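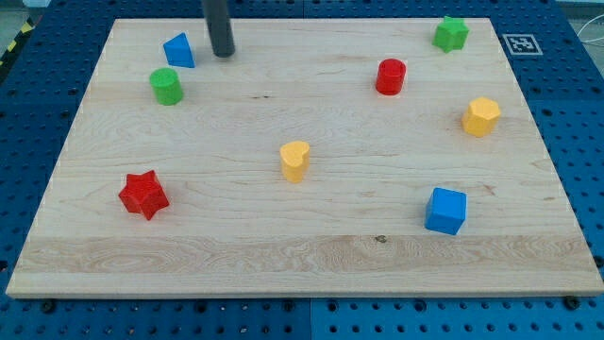 Perguntas frequentes sobre a falha da haste

Última atualização: 11 de agosto de 2018

Desde que contei no blog que o braço tinha descido mais do que devia, recebo as mesmas perguntas toda semana. Juntei tudo aqui, pela ordem em que foram chegando.

O que foi que aconteceu, afinal?

Eu estava rodando a tarefa de empurrar as peças (levar a estrela vermelha até perto do coração amarelo, coisa simples) e, no ciclo 278, a haste encostou na tábua e continuou forçando para baixo. O braço só parou quando o limite de corrente entrou, e demorou mais do que eu gostaria. Eu ouvi antes de ver — um rangido bem feio.

Quebrou alguma coisa?

A tábua ganhou uma marquinha, que depois lixei. A haste ficou inteira, mas o acoplamento dela empenou e tive de pedir outro à Stesent. O cubo azul voou longe, coitado, e foi parar atrás do armário.

E qual era a causa?

A altura da mesa estava errada no arquivo de calibração. Eu tinha apertado de novo os parafusos da tábua na plataforma azul e não refiz a medida. Foram 2 mm de diferença! Parece pouco, mas o meu programa trabalhava com uma folga menor do que isso.

O marcador preto e branco não devia corrigir isso?

Também achei que sim. Só que ele fica na plataforma, fora da tábua, e eu só o usava para acertar a posição da câmera. Se a tábua sobe ou desce, ele não fica sabendo de nada. Quem me abriu os olhos foi a Lise Zacharias, num e-mail que li umas três vezes até entender.

Por que não parou na hora?

Culpa minha: deixei o limite de força alto demais, herdado de um teste antigo com peças mais pesadas. O erro aparece no registro do Flulteo como código 1947, e no manual que eu tenho esse código vem só como "desvio de eixo". Ajuda muito, né?

Tinha alguém perto?

Eu, do lado de fora da fita amarela e preta, com a mão no botão de emergência. Apertei, mas o braço já tinha parado sozinho. De lá para cá não entro na área com os motores ligados, nem para buscar uma peça caída.

O que você mudou?

Agora meço a altura em quatro pontos da tábua toda vez que mexo nos parafusos. Baixei também a velocidade de descida para 125 mm/s e o Kvido Mikuš me ajudou a escrever uma rotina que recolhe a haste quando a força passa do limite novo. Ainda dá uns alarmes falsos, estamos mexendo nisso.

Posso usar o seu arquivo de configuração?

Pode, mas por favor não copie a altura da mesa! Meça a sua. A versão corrigida sai em setembro.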